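Review: the Isum handheld gripper kit, after a spring of teaching a robot by hand

Rating: 4.5 out of 5
Posted June 3, 2023

I've wanted to write this one up for weeks. Our lab bought two Isum kits at the start of April, and they have changed how we spend our days more than anything else we've bought since I joined. I'm going to cover the hardware, the software that comes with it, and the result we got, because with a tool like this you can't really judge the first two without the third.

Some background on what we do. We work on imitation learning for household pickup, meaning soft stuff and packaged stuff lying around together. For two years our method was teleoperation. Someone sat at a pair of leader arms and drove a pair of follower arms, and we recorded the whole thing. It works, and the recordings are lovely and clean, but it's slow and your shoulders hate you by lunch. It also ties every single demonstration to the one room where the arms are bolted down.

The handheld approach drops the arm out of the recording step. You hold a gripper with a wide-angle camera mounted on it, you do the task yourself, and software works out where the gripper was at every moment from the video and the motion sensor. Later you put a matching gripper on the end of a real arm and train a policy that sees what your handheld camera saw. The idea isn't Isum's, and plenty of groups have printed their own version. What you're paying for here is a set of parts that fit together on the first try and a pipeline that doesn't fall over.

What's in the kit

Each kit is one handle with a trigger, a linkage with two jaw fingers, spare pads, a camera mount, a calibration board, and a matching jaw set for the robot side with an adapter plate. You supply the camera. The whole price for us was $449 per kit, and that seems very fair to me given that I once spent close to three weeks printing, sanding and re-printing a homemade one that squeaked.

Assembly took me an afternoon. The instructions are printed on two sheets, and the second has a mistake in step six (the spring goes on before the washer, whatever the drawing says). I wrote to Isum and had a reply the next morning with a corrected drawing.

In the hand

It's light! That was the first thing all of us noticed. I can hold it out in front of me for a long session without my wrist complaining, and Anwara Dissanayake, who has much smaller hands than mine, can reach the trigger without shifting her grip. The pull is smooth through the whole travel, with a little more resistance near the closed end, and you quickly learn to feel how hard you're squeezing a carton as opposed to a shirt.

The jaws stay parallel as they close. On our old homemade gripper they splayed out by a few degrees under load, which doesn't sound like much until you try to pick up the hem of a pillowcase. With these I can pinch one layer of cloth off another about as well as I could with kitchen tongs, and I'm pretty good with tongs.

I do have complaints. The trigger guard has a sharp seam on the left side, and Lakmal Bhattacharjee has put tape over his. The pads pick up lint and need wiping down every so often. And the screw that holds the camera mount works loose over a long day. We now put a dab of thread locker on it, and I'd like to see a locking nut in the box.

The software

I was ready to be disappointed here, and I wasn't. You record a mapping clip of the workspace first, walking the gripper slowly through it, and then you record your demonstrations. The pipeline lines everything up, gives you a track for each demonstration, and flags the ones where it lost its place. Our first batch had a lot of flags. Most of that was us moving too fast and letting the camera stare at a plain tabletop with nothing on it to track. Once we slowed down at the start of each take and made sure there was always something with a bit of pattern in view, the flagged takes dropped to a handful per session.

You also get a plain viewer where you can scrub through a take and see the jaw width plotted below it. I use this constantly. If a take has a wobble in the jaw width just before contact, you can bet the person hesitated, and we've started cutting those.

Export goes to a single archive that loads straight into our training code. I changed one line to swap the color order and that was it. (If your first policy seems to have strange opinions about anything blue, check that line.)

The result

Our test was a cleanup task we call Nulletti, which we'd already run with teleoperated data. A tabletop has cloth and packages on it in no particular order. The robot has to decide what to take first, pick it up, and put it in the right bin, cloth in one and packages in the other. Cloth gets piled on packages and packages get dropped on cloth, and that overlap is where the old policy fell apart. It would grab a carton and drag half a garment along with it, or it would close on a fold right next to a carton and knock the carton over.

With teleoperation we had 700 demonstrations, and they'd cost us most of a winter. With the two handheld kits we collected 3000 in under five weeks, in our lab, in two kitchens, and in the upstairs hallway of Lakmal's building.

We kept everything else the same. Same network, same training schedule, same arm, same bins. The teleoperated policy cleared the whole table in a bit less than half of our trials. The handheld policy cleared it in roughly four out of five. When we moved the arm to a room neither policy had seen data from, the old one more or less gave up, and the new one lost only a little ground.

Now, that isn't a fair fight on data volume, so we ran it again with the handheld set trimmed down to the same size as the teleoperated one. In the familiar room the two came out close to even, with teleoperation slightly ahead. In the new room the handheld policy was still clearly better. My reading is that the variety is doing the heavy lifting, and the handheld kit is what makes the variety cheap to get. Anwara thinks the wrist view matters more than I'm giving it credit for, and she's setting up a comparison on that now with our older Desmet arm.
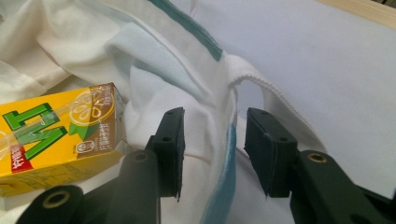

The other thing I love about the method is how quickly you can patch a weakness. Two weeks in, we saw that the policy was bad at cloth with loops and straps on it. It would go for the strap every time, lift, and then the rest would swing and catch the bin. So the next morning Lakmal sat down and did a couple of hours of nothing but that, always reaching past the strap and taking a fold in the body of the cloth. We retrained overnight and the habit was mostly gone. Under the old setup that fix would've meant booking the arms, warming everything up, and probably losing two days.

There is a catch, and people who've read the papers on this will know it already. Your hand can do things a robot arm can't. I tend to roll my wrist under when I reach for something at the far side of a table, and our arm simply runs out of joint there. The software has a filter that checks each track against your arm's reach and throws out the impossible ones, and for me it threw out an embarrassing number the first week. Practice helps. I now stand where the robot's base would be and keep my elbow in, and my reject rate has come down to about what everybody else's is.

Timing is the other catch. The arm is slower to respond than your hand, so you have to measure the delay and feed it in before you deploy. The manual gives this one short paragraph near the back. It deserves a full page, with pictures! We skipped it at first and spent a miserable afternoon watching the jaws close on air just short of everything.

How it compares

The only other ready-made kit I've used for any length of time is the Lotiletti, which we had on loan last year. The Lotiletti has a nicer handle and a much better case. Its jaws open wider too, so if you're handling big boxes you should look at it. But its tracking needed markers stuck up around the room, and that took away the part I care about most — being able to walk into a kitchen and start. For mixed cloth and packages I'd choose the Isum again without thinking very hard.

Who should get one

If you already have an arm and somebody who's comfortable with training code, I think you'll be thrilled. If you have neither, the kit will give you a nice pile of video and nowhere to send it. For a teaching lab it could be wonderful, since students can collect good data on their first day, and ours had opinions about grasp strategy by the second.

I'm holding back half a star for the trigger seam, the camera screw and that one skimpy paragraph on delay. Isum says a revised handle is on the way and that current owners will be able to buy just the shell. I've already asked to be put on the list, and I'll add a note to this review once I've had a few long sessions with it. We're starting on two-handed folding next, with one kit in each hand, and so far my left hand is terrible at it.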